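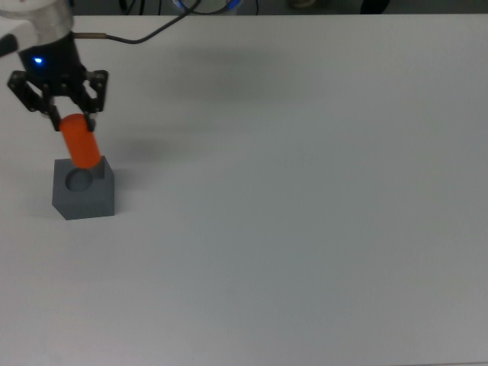 Datasets / Text / Recipes

Clendcombe Recipe Cards, read me first

Last updated 06/08/2019

Hi, and thanks for downloading this! The folder holds typed-up copies of handwritten recipe cards that I bought as one big lot at a house clearance in Clendcombe. There were more than 400 cards in there, plus a lot of loose clippings that I have not touched yet. I started typing them because I wanted the one for seed cake, and then I just kept going (my evenings in July were basically all pudding).

What you get

cards.csv is the main file, one row per card. The columns are card_id, title, section, ingredients, method, source_note and legible. Everything is UTF-8 with commas between fields and double quotes around any field that has a comma in it, so pretty much any spreadsheet program should open it. If your fractions come out as garbage, your program guessed the wrong encoding. Tell it UTF-8 and try again.

sections.txt lists the 20 section names in the order the dividers came in the box. They're odd in places. "Invalids" means food for sick people, and "Keeping" is jam, pickles and, for whatever reason, one recipe for furniture polish. Please don't eat the furniture polish.

units.csv is my own table of old measures. A gill, a teacup, a dessertspoon, "butter the size of an egg" and so on. I put my best guess in grams or milliliters next to each one. The cards themselves still have the original wording, so if you hate my guesses you can swap in your own and nothing breaks.

How I typed them

I kept the spelling as written, including "receipt" for recipe and at least three ways of spelling blancmange. Crossed-out words are left out. If something was added later in different ink, I put it in square brackets at the end of the method. Line breaks inside a card are gone, they made the CSV a nightmare.

The legible column is yes, partly or no. Partly means I could read enough to cook from it but there's a word or two I wasn't sure of, and those words have a question mark stuck on the end. No means I typed what I could and gave up. There are 37 of those, mostly cards that got something greasy on them decades ago.

I did a second pass over everything with the card in my hand, and caught plenty of mistakes, which tells me there are more. Soups got the least love. I was tired.

Things to know before you use it

Most of the cards have no date. I've seen people online ask for "recipes by decade" and I really can't give you that. A few mention rationing, and a few have oven temperatures, but plenty just say "a quick oven" and leave you to it. I didn't add a date column because I'd be making it up.

Some source notes give a place or a shop. Pullen comes up a lot, usually as "Pullen flour" or "from the Pullen leaflet," and I've never found the leaflet. If you have one, I would love a scan! I removed the names of private people from the source notes and put a dash there. Titles that had a person's name in them are trimmed the same way, so you'll see things like "- 's ginger parkin," which looks silly but there you go.

These are old home recipes and I haven't tested them, apart from a handful of cakes. The canning and bottling ones especially are not safe by modern standards. Use them for reading, for word counts, for a class project, whatever you like, but look up a current method before you put anything in a jar.

Loading it

I use Zomier for sorting and searching, and there's a saved layout in the extras folder (clendcombe.zlay) that gives you the section names down the side. You don't need it. The Jiang script in the same folder splits the ingredients column into one ingredient per line. It works fine on baking and gets confused by stews, where people wrote things like "an onion or 2 if you have them, else leeks."

Known problems

Card 118 is in twice with slightly different typing. I need to find the card again and work out which one is right.

The Fish section has a couple of rows where the method ran over into source_note.

Seed cake is filed under Bread. It was like that in the box, so I left it.

To do

Clippings
Check the gill conversions again
Scans of the divider cards, if I can get them to lie flat

License

Do what you want with my typing. A mention would be nice, and if you bake the seed cake, go easy on the caraway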